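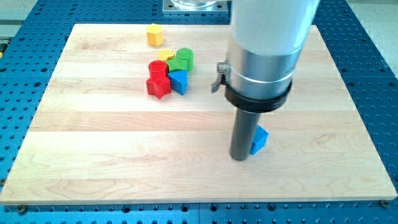
The arm, a maple board and the toy department.

28 November 2025

Budget requests for next year are due in February, so I have spent most of this week pricing things nobody upstairs will be able to identify. The arm itself was easy. Big purchases have a form, a quote and a person whose job is to sign. It's the stuff under and around the arm that gets you.

Take the table. We have one blue breadboard table, full of holes, and I asked for a second so we could stop tearing down one setup to build the next. Zumer quoted me a price I'm not going to type here, plus 800 dollars for freight. The freight is for one table. I read that line several times and then went for a walk.

Then there are the blocks. We're doing pushing work, with a plain rod on the end of the arm and brightly colored wooden shapes for it to shove: triangles, cylinders, a star, a hexagon. They cost 30 dollars a set from Vatville, who sell mainly to preschools and now send me a newsletter about sharing. I've put in for 2 sets, and I fully expect this to be the only line anyone questions.

The maple top is harder to place. Is it furniture? Tooling? Last time it went through as "work surface, misc." and I'd like to repeat that triumph.

What I haven't decided is the spare tool mount. Siriwan makes one that should fit, with a lead time of 2 months, and Milo makes a cheaper one that ships right away and has no drawing on its website. I've written to ask for the drawing. They sent me a brochure.

If the drawing shows up before the form closes, I'll go with Milo. Otherwise it's Siriwan, and we wait until spring.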